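About Stulasholm

Stulasholm began with a single bench and a box of cables that didn't fit anything. Puspita Wuisan had been repairing control units for her neighbors' workshops, and she kept running into the same trouble: the boards were fine, but the wiring between them was hard to find and harder to replace. So she started making up the leads herself, one evening at a time, and before long people were asking for them by the boxful.

Today there are 35 of us, and we put together small wire harnesses and parts sets for customers such as Yupanqui and Lelska, along with a good many repair shops you won't have heard of (we're very fond of them all the same). Some orders are for 50 sets, some are for 4, and we're just as happy to see either one come through the door. 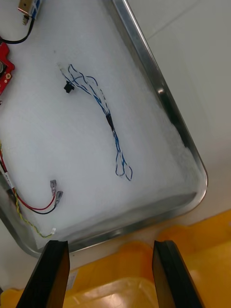 Harnesses and a red circuit board in one of our foam-lined steel trays.

We still like to lay parts out in trays, the way Puspita did on that first bench. It's a homey sort of system, and it gives whoever is working a good look at the wires and connectors before anything goes into a bag. New people spend their first 8 weeks beside someone experienced, and they usually end up with strong opinions about wire colors!

If you're ever near our Pollov workshop, do stop in. The coffee is on by nine in the morning, and we always enjoy talking about cables.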